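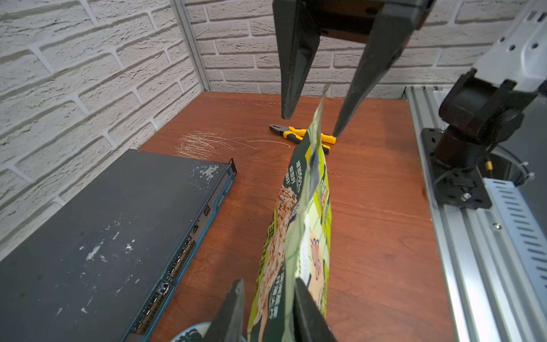 A green and yellow snack bag, held by its sides over a wooden tabletop.

The cold room at Merker is 2 degrees when Hubert Brunner opens the door, a little after six in the morning. Cheese on the left, cut flowers on the right. Pipes overhead, new ones, still shiny at the joints.

"Old plant leaked," he says. "We topped it up. It leaked again. You top it up, you get the bill, you stop asking."

Plenty of small food warehouses work that way. A slow leak, a service call, another cylinder wheeled in from the van. The gas that gets out is a strong greenhouse gas and the warehouse pays for it twice, once at the supplier and again on the electric meter, as a system short on charge runs longer to do the same work.

Brunner went back through the invoices last October. Took him two evenings and a shoebox. Refrigerant alone had cost Merker $2,793 in a year, before labor. One line for $885 was a single visit to the dock unit, the one by the roll-up door that gets bumped by pallets.

So, a new system. Carbon dioxide this time, made by Fudach, put in over a long spring while the cheese sat in rented trailers out back. High pressure, thicker pipe, and a installer who had to drive in from Nava because the local shop didn't want the job. 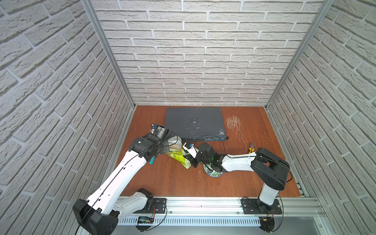 Pale brick-pattern walls around a scuffed work surface, with a flat gray rack-mount unit toward the back.

Not all smooth. The first hot week tripped an alarm every afternoon. Brunner slept in the office twice. The fix was airflow, the outdoor unit was pulling in its own warm exhaust off the wall behind it. Moved it, raised it, done. Moving it cost $3,000 that wasnt in the quote, and he is still sore about that.

Then the old gas. It can't just be let go. It has to be pumped out into recovery cylinders and weighed, and the paperwork kept. Merker's went to Grurard, a reclaimer that cleans the stuff and sells it on to shops still running older equipment. Brunner keeps the receipts in the same shoebox.

His advice to other owners is short. Check the door seals first. Ask for the leak log. If your contractor doesnt have a leak log, get another contractor. And get the outdoor unit's position drawn on paper before anyone pours a pad.

The dock unit is still on the old gas. Next year, maybe. A truck is backing in, he has to go and move the flowers.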